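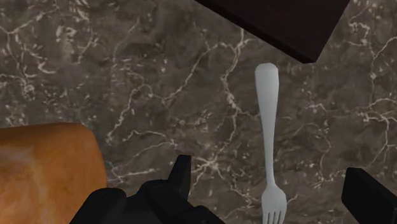
Une réponse reçue en message privé soutient que le marbre ne se « répare » pas, qu'il se supporte, et que j'aurais dû y penser avant de presser des citrons dessus. Je pose quand même la question ici, au cas où quelqu'un serait d'humeur plus constructive.

Plan de travail en marbre brun-gris très veiné, posé en novembre par la maison Cluvalport. Finition polie. Depuis, j'ai des ronds mats près de l'évier, un par apéritif à peu près. Au toucher c'est un peu plus rêche qu'autour. De face on ne voit rien, mais en lumière rasante, vers 8 h du matin, on peut reconstituer toute ma vie sociale.

Déjà essayé : savon noir (rien), bicarbonate en pâte (rien, ou pire), vinaigre blanc sur les conseils de ma belle-mère (pire, sans discussion possible). Le poseur me propose un repolissage complet. Je laisse le montant du devis dans son enveloppe, il y est bien. Y a-t-il quelque chose à tenter soi-même avant ?

3 réponses

Réponse acceptée

Vos ronds ne sont pas des taches, ce sont des attaques acides. Le citron, le vin et le vinaigre dissolvent une très fine couche de calcaire en surface, et le poli s'en va avec. Aucun nettoyant ne le fera revenir puisqu'il n'y a rien à nettoyer. Pour la même raison, un hydrofuge ne vous aurait pas sauvé : il freine l'huile et le café, il ne fait rien contre l'acide.

Pour des marques légères, la poudre à polir le marbre marche assez bien. J'utilise la Tileo, d'autres font sûrement pareil. Vous lavez au savon neutre, vous rincez, vous mettez une cuillerée de poudre sur la marque avec un peu d'eau, et vous frottez en cercles avec un feutre ou un chiffon de coton humide. Comptez 4 minutes par rond, en rajoutant de l'eau dès que ça sèche. Rincez, séchez, regardez de biais. On peut recommencer une fois.

Essayez d'abord dans un coin caché, derrière le grille-pain par exemple. Sur une pierre foncée, une zone trop polie se voit autant qu'une zone mate, et là vous aurez des ronds brillants.

Si l'ongle accroche nettement au bord de la marque, laissez tomber la poudre et prenez un marbrier. Demandez-lui aussi le prix d'un adouci sur l'ensemble : c'est mat partout, donc les apéritifs suivants passent beaucoup mieux.

Et rangez le vinaigre. Il est très bien dans la salade.

Autre réponse

Moi j'ai mis du granit, aucun problème depuis 12 ans. Je dis ça je dis rien.

Commentaire : Merci, je note pour ma prochaine cuisine, que je financerai en vendant celle-ci.

Autre réponse

Pas d'accord avec la poudre à la main sur une grande surface, on fait des vagues. J'ai eu le même souci sur un îlot et j'ai loué une petite polisseuse Miettinen avec des disques diamant à l'eau. Commencer à grain 800, puis 1500, puis 3000. Prévoir des bâches, la boue va jusque dans les tiroirs. Résultat correct sauf un angle, sur lequel j'ai posé une plante.

Par contre évitez les sprays « rénovateurs », genre Gullenness. Ça dépose un film, c'est superbe le samedi et le mardi ça pèle.

Commentaire de l'auteur de la question : Poudre essayée sur deux ronds. Le premier a presque disparu, le second a changé de forme, il est ovale maintenant. Je continue ce week-end. En attendant tout le monde boit au salon, sur la table en formica.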